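Drirgate Open Day

The Drirgate Open Day is a yearly public visiting day at the Drirgate works, a former seed warehouse used since its conversion by the automation firm Jirkard. It is held on a Sunday in June and is free to enter. The day is best known for its tabletop handling demonstration, in which staff and visitors use hand-held grippers to work with small objects and sheets of paper. The most recent edition drew 1,436 visitors, up from 1,406 the year before.

Background

Jirkard moved into the Drirgate building when its earlier premises became too small for both a machine shop and a test hall. The first open day was a modest event for families of employees and for people living on the same street. It consisted of a walk through the machine shop and a short talk. Public entry began with the second edition, when the talk was dropped and the test hall was opened for the first time.

The parts supplier Bauerfeind has taken part since the third edition. It runs a stand near the loading doors with bearings, couplings and cutaway gearboxes. The stand is separate from the handling demonstration and keeps its own hours.

Handling demonstration

The demonstration takes place in the test hall and is run under the name Triltix, which is also the name of Jirkard's in-house training program for handling tasks. Each session lasts 5 minutes. The operator holds the gripper by hand and moves it over the table much as a robot arm would, opening and closing the two fingers to take hold of things. A camera on the tool records the view past the fingers.

The working area is white and divided by thin lines into large panels. The fingers are dark and blocky. At the session tables the equipment is kept plain, with a clear plastic container that is blue inside and some white paper set down close to it. 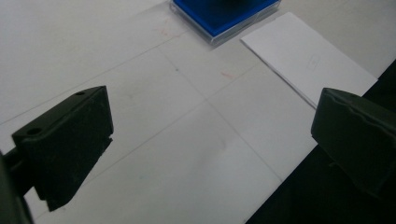
A session normally starts with the fingers open and the tool held clear of the table. The operator then carries out one short task and brings the tool back to the starting position. Tasks are read from a card by the table host. Typical ones are placing a small object in a container, taking it out again, or turning a sheet of paper without creasing it. The paper tasks are considered the harder group, as the fingers have to come in low and a sheet lying flat offers little to grip.

Visitors may try the tool after watching one full session. Children take part with an adult at the table. In the most recent edition the hall had room for 200 visitor sessions over the day, and all of them were taken by early afternoon. A waiting list was kept at the door, but few places came free.

Between sessions the host puts the objects back by hand. Their positions are changed a little each time so that the recordings do not all show the same layout. Visitors who take a turn are told beforehand that the view from the tool is being recorded and that they may ask for their session to be deleted.

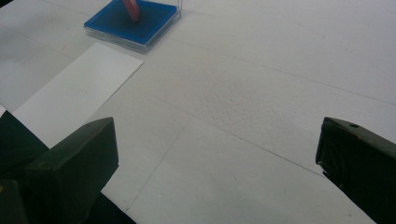 Use of the recordings

Recordings from the open day are added to the Triltix collection, where they are kept apart from those made by trained staff. According to the program's handout, visitor sessions are useful mainly for their variety. People who have never held the tool approach the same object from different sides and at different speeds, and they often stop partway to correct themselves. Staff recordings are more even.

Failed attempts are kept as well and are marked as such. The handout does not say how many sessions of either kind the collection holds.

Other parts of the day

The machine shop tour runs every hour from 10 a.m. and follows a painted line on the floor. Safety glasses are handed out at the start and collected at the far door. Two of the older milling machines are usually running, while the rest are switched off for the day. There is a canteen on the upper floor — reached by the outside stairs — and a bicycle rack in the yard. Parking at the works is limited to visitors with mobility needs.

Changes over time

In its early years the demonstration used a single table in the middle of the hall, with visitors standing on all sides. This made it hard to see and led to long lines, and the tables were later moved along the wall. Booking by time slot was tried for one edition and then given up in favor of numbered tickets from the front desk.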